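分类:行业动态 > 机器人与自动化 > 活动报道

Ulley开放Nestport仿真实验室,展示家居环境机械臂操作流程

2025年10月29日,机器人软件企业Ulley在其Nestport研发点举办开放日,向集成商、高校师生和零部件供应商展示机械臂在家居环境中的仿真操作流程。展示内容包括场景搭建、运动规划、碰撞检测、批量运行和日志回放,全部在该公司自研的仿真平台Garnik上进行。仿真组负责人Mathis Courtois主持了上午的技术讲解,并在下午的问答环节回答了关于模型精度、渲染和数据格式的提问。

本次开放日限额300人,按场次分批入场。活动地点设在研发点一层的Andreadis厅,该厅平时用于内部评审,当天改设讲解区和操作区。讲解区使用投影,操作区配有工作站,访客可在工程师陪同下修改场景参数并重新提交运行。二层的机械测试间没有列入参观路线。

Courtois在讲解开始时说明了平台的用途。Garnik主要服务于两类工作:一类是规划算法的回归测试,即每次代码合并之后,用固定的场景集重新运行一遍,检查成功率、规划时间和碰撞次数有没有变化;另一类是为感知模型生成带标注的图像。两类工作共用一套场景描述文件,运行时的配置不同。回归测试默认关闭光线追踪,使用简化的碰撞几何体,图像生成则打开全部渲染选项,物体按原始网格参与遮挡计算。

平台现有场景2,000个,以餐厅、厨房、起居室和储物间为主。场景由房间模板、家具组和桌面物品组组合而成。房间模板规定墙体、地面、门窗和光源,家具组规定桌、椅、柜的类别和相对位置范围,桌面物品组规定可放置的物品清单和摆放密度。生成程序先放置大件家具,检查通行空间,再逐件放置小件物品,每放一件都做一次静力学稳定检查,不能稳定放置的物品退回清单,换一个位置重试。重试次数超过上限后,该物品从本场景中删除,并在日志里留下记录。

“桌面上物品之间的距离是难度的主要来源,”Courtois说,“同一个抓取目标,周围清空时所有规划器都能完成,放进一组高矮不一的物品后,差别就出来了。”

上午演示的是餐厅类场景。操作员先载入场景文件,再载入机械臂模型,设定基座位姿和初始关节角,然后由规划器计算从初始位姿到预备位姿的轨迹。预备位姿指末端停在目标附近、尚未接触任何物体的位置。演示所用的规划器为采样类方法,得到可行路径后再做平滑和时间参数化,输出关节空间轨迹。规划完成后,轨迹先以半透明方式叠加显示,操作员确认后进入动力学仿真。

讲解区的演示画面同时显示渲染视图和关节曲线。操作员可以在任意时间步暂停,查看每一对几何体之间的最小距离。距离低于设定阈值时,对应的连杆和物体会在列表中置顶。Courtois提示,最小距离的计算以碰撞几何体为准,和渲染视图中看到的表面间隙存在差异,对细长物体和带镂空结构的物体,差异更大。
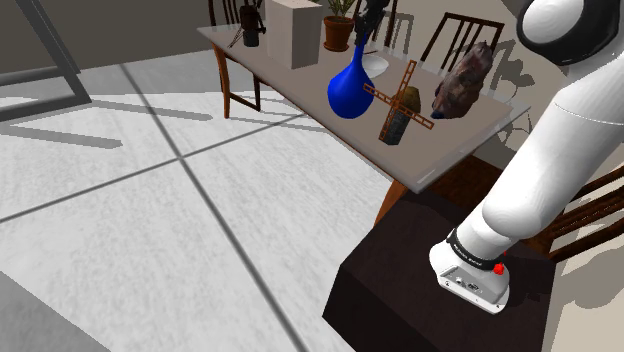
Garnik平台的餐厅类仿真画面:机械臂末端位于深色柜体上方,后方餐桌上放有风车模型、蓝色花瓶和石块等物品。

在物品建模方面,Courtois用风车模型说明了凸分解的处理方法。风车的叶片为格栅结构,交叉成X形。如果用单个凸包包住整件物品,叶片之间的空间会全部算作实体,规划器因此会绕开本来可以通过的区域。平台的做法是先把塔身和叶片拆成独立部件,对每个部件分别做凸分解,再按原有的相对位姿装配成复合刚体。格栅的孔洞不做还原,每片叶片按一块薄板处理。Courtois认为,对于目前的末端尺寸,这样的精度够用,继续细分只会增加碰撞检测的耗时。

花瓶类物品采用另一种处理。瓶身为旋转体,由母线生成网格,碰撞几何体由若干段截锥和圆柱拼接。颈部较细而底部较宽的花瓶,质心位置对倾倒判定影响很大,平台因此要求每个花瓶文件单独填写壁厚和密度,由程序计算质量和惯量,不接受默认值。石块类物品由程序按噪声函数生成外形,质量按均匀密度计算,摆放时先落体,待速度低于阈值后再固定初始位姿。

有访客问及椅子的处理。工程师答复,椅子在餐厅类场景中一律作为可移动刚体,质量和地面摩擦系数按材质给定,机械臂误碰后会产生位移,位移量计入评分。桌子和柜体则固定在地面上,不参与动力学计算。椅背的竖向木条在碰撞模型中逐根保留,这一点和叶片的处理不同,原因是机械臂的前臂在绕行时经常贴近椅背,简化成整板会造成误报。

关于光照,Garnik在图像生成模式下支持太阳方位角、高度角和天空亮度的随机化。窗框、窗外植物等遮挡物会在地面和墙面上形成阴影,训练数据中需要包含这类阴影,以减少分割模型把阴影边界识别为物体边界的情况。地砖接缝也属于同类干扰。Courtois介绍,早期数据集中的地面多为单色,模型在带接缝的地面上误检较多,今年8月更换地面材质库之后,地砖、木地板和地毯按设定比例分配,误检情况已有改善。具体的对比结果没有在开放日公布。

视角设置也是提问较多的内容。平台允许在场景中放置任意数量的虚拟相机,相机可以固定在房间坐标系,也可以绑定在机械臂连杆上。固定相机按房间模板给出的范围随机取位,取位后检查视野内有没有桌面和机械臂末端,不满足条件的取位作废。物体被机械臂或家具部分遮挡的画面不做剔除,标注文件中另设可见比例字段,由使用方自行决定筛选标准。

下午的操作区开放了5个工位,每个工位由一名工程师陪同。访客可以调整的参数包括机械臂基座位置、桌面物品组、物品密度、地面材质和光照角度,机械臂的关节限位和速度上限锁定。提交后,工作站把任务发送到机房的计算节点,运行结束后返回结果文件和回放。各工位提交的任务合计41组,全部结果在闭场后归档,参与者可凭登记信息索取自己那一组的日志。

操作区的默认任务是“避障到位”:机械臂从收拢姿态出发,末端移动到柜体上方的预备位姿,全程不得碰触柜体、餐桌、椅子以及桌面物品。评分项为是否到位、最小距离、轨迹时长和关节加加速度峰值。任务不包含抓取动作,末端法兰不安装工具。工程师解释,法兰不带工具时几何外形固定,便于访客之间比较规划结果;装上夹爪后,开合状态、指长和电缆走向都会改变碰撞模型,需要另行设置。

部分访客把基座移到离餐桌更近的位置,以缩短末端行程。回放显示,基座过近时肘部的可用空间变小,规划器需要更长时间才能找到可行解,有的任务因超时结束。现场工程师建议先固定末端目标,再对基座位置做网格扫描,生成可达性图后选择位置。该功能在Garnik中以独立脚本提供,没有图形界面,开放日上由工程师代为运行。

也有访客把物品密度调到最高档。在这一档下,生成程序删除的物品增多,实际密度和设定密度不一致。Courtois在问答中确认了这一现象,并说明高密度档的统计应以场景文件中实际写入的物品为准,不宜直接引用设定值。后续版本计划在任务报告首页同时列出设定密度和实际密度。

问答环节中,一名来自集成商的工程师问到仿真结果能否直接用于现场调试。Courtois的答复是,轨迹文件可以导出为通用格式,控制器能够读取,但导出前需要在实际工位上重新标定基座坐标和工具坐标,关节摩擦和负载参数也需要重新辨识。平台默认的关节模型不含柔性,高速段的跟踪误差会被低估。对于低速避障类任务,内部对比中仿真和实测的末端路径一致性较好;对于接触类任务,公司目前不建议跳过实测。

“柜门开启、抽屉拉出这一类任务,接触参数的不确定性大于规划本身的误差,”他说,“现在的场景里柜体是一个整体,门和抽屉还没有做成活动部件,所以开放日没有安排这项演示。”

据介绍,活动部件属于下一阶段的开发内容。方案是在家具描述文件中增加关节字段,注明转动或移动类型、行程、阻尼和静摩擦,由场景生成程序按家具类别赋值。铰链类部件先做,滑轨类部件后做。开发组同时在修改碰撞过滤规则,避免柜门和柜体在闭合状态下持续报告接触。现有场景文件可以继续使用,读取时缺少关节字段的家具按固定体处理。

高校访客的提问集中在数据格式和随机种子。平台为每个场景保存一个主种子,家具、物品、光照和相机的随机过程分别由主种子派生,改变其中一项不影响其他几项。这样可以在物品布局不变的条件下单独改变光照,或者在光照不变的条件下单独改变相机。标注文件按帧保存,内容包括实例掩码、深度、物体六自由度位姿和机械臂关节角。深度值以米为单位,不加噪声,传感器噪声模型由使用方在读取时叠加。

有学生问到物理引擎在不同硬件上结果是否一致。工程师说明,使用固定步长并关闭多线程接触求解时,同型号处理器上的结果逐位一致;打开多线程后,接触点的处理顺序会变化,最终位姿存在微小差异。回归测试采用前一种设置,批量图像生成采用后一种设置。在图像生成模式下,每一帧的真实位姿直接取自该次运行,标注和画面始终对应,不受上述差异影响。

零部件供应商关心的是机械臂模型的来源。Ulley表示,模型的外形网格和惯性参数由设备方提供的文件转换而来,外壳接缝、按钮和接口等细节在渲染网格中保留,在碰撞网格中删去。连杆的碰撞几何体以胶囊体为主,末端法兰用圆柱体。供应商如需在平台中测试自有的末端工具,可以按模板提交网格、质量、质心和惯量,由仿真组检查后导入。检查项目包括网格是否封闭、法向是否一致、惯量矩阵是否正定以及坐标系是否和法兰端面对齐。

Courtois提到,提交文件中最常见的问题是单位混用。以毫米为单位导出的网格按米读取后,物体会放大到超出房间尺寸,这种错误容易发现;惯量单位的错误在静止画面中看不出来,要到动力学仿真时才会表现为抖动或响应迟缓。导入程序现已增加量级检查,用包围盒和质量估算惯量的合理范围,超出范围时给出警告,不自动修正。

关于运行效率,工程师在讲解区展示了任务调度页面。回归测试在夜间运行,按房间类型分组,同组场景共用家具网格,减少重复载入。失败任务自动重跑一次,两次均失败的列入次日的人工检查清单。检查人员通过回放判断失败属于规划问题、场景问题还是平台问题,并在记录中填写类别。场景问题主要包括目标位姿落在可达范围之外,以及初始姿态和家具相交。前者由可达性脚本处理,后者由初始碰撞检查处理,两项检查都在任务提交前进行。

回放功能在操作区使用较多。回放文件不保存画面,只保存每一时间步的物体位姿和关节角,打开时重新渲染,因此可以任意更换视角。访客在回放中可以跟随某一连杆,也可以锁定某件物品,查看末端经过时的最小距离曲线。曲线上的极小值点可以直接跳转到对应的时间步。一名访客建议在曲线上区分机械臂自碰撞距离和环境碰撞距离,工程师记录了这条意见。

另一条意见涉及阴影。有访客指出,画面中靠近窗侧的地面较暗,关节曲线窗口叠加在该区域时文字不易辨认,建议窗口位置可调。工程师答复,命令行启动时可以指定窗口位置,图形界面中的拖动功能正在测试。

Ulley没有公布Garnik的对外授权计划。Courtois表示,目前平台以合作项目的形式开放,合作方获得场景描述工具、运行环境和部分场景文件,规划器代码不在开放范围之内。合作方自行制作的场景归合作方所有,可以选择是否并入公共场景集。并入的场景需通过稳定检查、初始碰撞检查和标注一致性检查,并补齐材质和密度字段。

开放日的讲解材料和操作区参数说明将发给已登记的参加者。材料包括场景描述文件的字段表、末端工具提交模板,以及“避障到位”任务的评分公式。任务日志按文本格式提供,关节角以弧度记录,时间戳从仿真零时刻起算。需要回放的参加者须在登记邮件中注明任务编号,回放文件要用配套的查看程序打开,该程序随材料一并提供。

Nestport研发点的下一次开放活动时间未定。集成商和高校如需单独安排技术交流,可向Ulley仿真组提出申请,并在申请中写明关注的任务类型和机械臂构型。

标签:机械臂 | 仿真 | 运动规划 | 开放日 | Garnik

订阅本站技术简讯,每周接收机器人与自动化领域的动态。提交邮箱即表示您同意我们的隐私政策,您可随时退订。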